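**보도자료**
배포일: 12월 4일
배포 즉시 보도 가능

# 트리스트덴 농업인연합, 농지임대차 개정안 수정 요구… "협의 창구 다시 열어야"

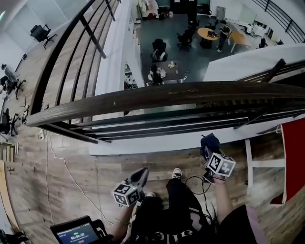 *중층 난간 너머로 내려다본 아래층 개방형 사무실*

트리스트덴 농업인연합(이하 연합)은 울트데일 지역정부가 입법예고한 농지임대차 조례 개정안에 대해 임대 기간 단축 조항과 중도 해지 조항을 삭제하거나 수정할 것을 요구하는 의견서를 제출했다고 밝혔다. 의견서에는 울트데일과 인근 클로투라 지구에서 농지를 빌려 경작하는 농업인 2,000명의 서명이 첨부됐다.

지역정부는 개정안이 유휴 농지를 줄이고 임대 시장의 거래를 늘리기 위한 조치라고 설명해 왔다. 개정안이 시행되면 공공 소유 농지의 최소 임대 기간은 현행 5년에서 3년으로 줄어들고, 임대인은 공익 목적의 개발이 결정된 경우 계약 기간 중에도 해지를 통보할 수 있게 된다.

연합은 임대 기간 단축이 과수와 시설 재배 농가에 특히 큰 부담이 된다고 보고 있다. 과수 농가는 묘목을 심은 뒤 수확까지 여러 해가 걸리고, 시설 농가는 온실과 관수 설비에 들인 비용을 짧은 기간 안에 회수하기 어렵다. 현행 조례에는 임차인이 설치한 시설의 잔존 가치를 보상하는 규정이 있으나 개정안에서는 해당 규정이 임의 조항으로 바뀌었다.

중도 해지 조항에 대해서는 '공익 목적의 개발'의 범위가 정해져 있지 않다는 점을 문제로 들었다. 도로나 배수로 같은 기반시설뿐 아니라 민간이 참여하는 복합단지 사업까지 포함될 수 있다는 해석이 가능하다는 것이다. 통보 기간도 90일로 되어 있어, 파종을 마친 농가가 수확 전에 토지를 비워야 하는 경우가 생길 수 있다.

연합과 지역정부는 그동안 두 차례 협의를 가졌으나 합의에 이르지 못했다. 첫 협의에서 지역정부는 임대 기간을 현행대로 유지하는 방안을 검토하겠다고 했으나, 이어진 협의에서는 조례 개정 일정을 먼저 확정해야 한다는 입장을 밝혔다. 이후 다음 협의 날짜는 잡히지 않은 상태다.

연합이 의견서를 통해 요구한 사항은 다음과 같다.

- 공공 소유 농지의 최소 임대 기간 5년 유지
- 중도 해지 사유를 조례에 구체적으로 열거하고, 통보 시점을 해당 작기 수확 이후로 제한
- 임차인 설치 시설에 대한 보상 규정을 의무 조항으로 유지
- 조례안 심의 전 울트데일과 클로투라에서 공청회 개최

이와 별도로 연합은 파루크 관개수로의 사용료 인상안에 대한 입장도 의견서에 담았다. 파루크 수로는 클로투라 지구의 농가 900가구가 농업용수를 공급받는 시설로, 지역정부는 노후 수문 교체 비용을 마련하기 위해 사용료를 올리겠다는 계획을 내놓은 바 있다. 연합은 수문 교체의 필요성에는 동의하지만 비용 산출 내역이 공개되지 않은 상태에서 인상률을 정하는 것은 받아들이기 어렵다는 입장이다.

연합은 "조례 개정 자체에 반대하는 것은 아니며, 농지를 빌려 쓰는 사람이 다음 해 농사를 계획할 수 있도록 최소한의 기준을 남겨 달라는 요구"라며 "지역정부가 협의 재개 의사를 밝히면 날짜와 장소에 관계없이 응하겠다"고 밝혔다.

조례 개정안은 1월에 열리는 울트데일 의회 정례회에 상정될 예정이다. 연합은 그 전까지 각 지구별 설명회를 열어 개정안의 내용을 알리고, 의회 의원들에게 의견서 사본과 농가별 피해 예상 사례를 전달할 계획이다. 의회가 공청회 없이 심의를 시작할 경우에는 회원 총회를 소집해 이후 대응 방안을 정하기로 했다.

의견서 전문과 조항별 검토 자료는 연합 사무국에서 열람할 수 있다. 서명에 참여하지 못한 농업인은 설명회 현장에서 추가로 서명할 수 있으며, 추가 서명은 정례회 개회 전에 의회로 제출된다.

**단체 소개**
트리스트덴 농업인연합은 울트데일과 클로투라 지역의 임차농과 소규모 자작농이 가입한 농업인 단체로, 농지 제도와 농업용수, 농산물 유통에 관한 정책 의견을 제시하고 회원 농가의 계약 상담을 지원한다.

**문의**
트리스트덴 농업인연합 사무국 정책홍보 담당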